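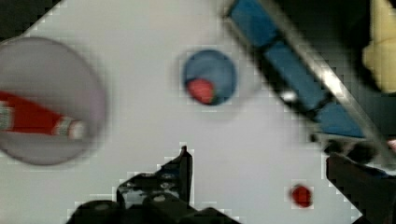

Cloudy plastic mixing bowls, is there any way back?

Posted in Kitchen & Cleaning, 10/9/21

Rhys Harawira
Hi all, hoping someone has cracked this one. I've got a set of plastic mixing bowls from Neltton that I bought when we moved into the flat, and they were properly see-through when new. You could read a recipe through the bottom of them. Now they've gone that foggy, milky way, and the biggest one is the worst by miles. It gets used for everything (bread dough, salad, the odd batch of pancakes, soaking my daughter's paintbrushes once, sorry) and it goes in the dishwasher most nights.

So far I've tried:
Washing up liquid and a soft sponge, no difference at all
White vinegar and warm water, left for 15 minutes, looked better while it was wet and then went straight back once I'd dried it
Bicarb paste, which I think may have made it a bit worse if anything??

We're in a hard water area and I'm using the Todska tablets, the all-in-one kind, on the hot programme. There's no salt in the machine because the tablets say you don't need it. Is that the problem? I don't mind buying new ones if they're done for, but I'd like to know what I'm doing wrong first or the next lot will go the same way. Also, are they still all right to eat from? They don't smell and there are no cracks, they just look grubby even when they're clean.

Cheers!

3 replies

Wiremu Trevaskis
Hi Rhys, I had exactly this with my measuring jugs so I've been down this road. There are two different things that make plastic go cloudy and you need to work out which one you've got before you bother scrubbing any more.

First one is limescale. It's a film sitting on top and it will come off with acid. Second one is etching, where the surface itself has been worn by heat and strong detergent and thousands of tiny scratches. That won't come off with anything, as there's nothing there to come off.

Easy way to tell: take a cotton bud, dip it in neat white vinegar and rub one small patch on the inside for a minute or so. Rinse it, dry it properly with a tea towel, then hold it up to the window. If you've got a clear spot, it's limescale, hooray. If the patch looks the same as the rest, it's etched. The drying bit matters! Water fills in the scratches so everything looks lovely when it's wet, and I'm afraid what you said about it going back once dry makes me think yours is at least partly etched.

If it does turn out to be scale, use citric acid, it's much better than vinegar and doesn't stink the kitchen out. I do a heaped tablespoon to a litre of warm water and leave it overnight, then wash as normal. Don't mix it with anything that has bleach in it, please.

On the bicarb, yes, I'd stop. It's gentle on a steel sink but it's still gritty and soft plastic marks very easily. Same goes for the green side of the sponge.

As for the dishwasher, I'd put salt in whatever the box says. I run mine with salt and separate rinse aid now and the glasses are loads better. Bowls go on the top rack at 40 degrees, or better still just get done by hand. My Hattori jugs have been hand washed since February and they still look new.

Eating from them, I'd carry on if they're smooth and only hazy. I'd chuck them if they go sticky, start flaking or get deep knife marks, because you can't get those clean.

skirngate_sue
just get a glass one!! had mine years, heavy old thing but never gone cloudy. they do them in the hardware shop in Skirngate next to the baker's if you're anywhere near

Rhys Harawira
Thank you both. Did the cotton bud test this morning and it's a bit of each. I got a clearer spot on the two small bowls and nothing whatsoever on the big one, so that's that. Citric acid is on the shopping list for the small ones and I've bought a bag of salt for the machine, which took me ages to fill as I'd never found where it goes (under the bottom rack, in case anyone else is as daft as me).

The big one is staying for dough, you can't see the fog with a tea towel over it. Sue, I'm tempted by glass but my daughter does the washing up at weekends and I like having a kitchen floor with no bits in it. Will report back on the small ones once they've had their soak.

Wiremu, did you find the salt left any residue on your plastic things the first time you ran it? The booklet says to do an empty rinse after filling and I'm not sure if I can skip that.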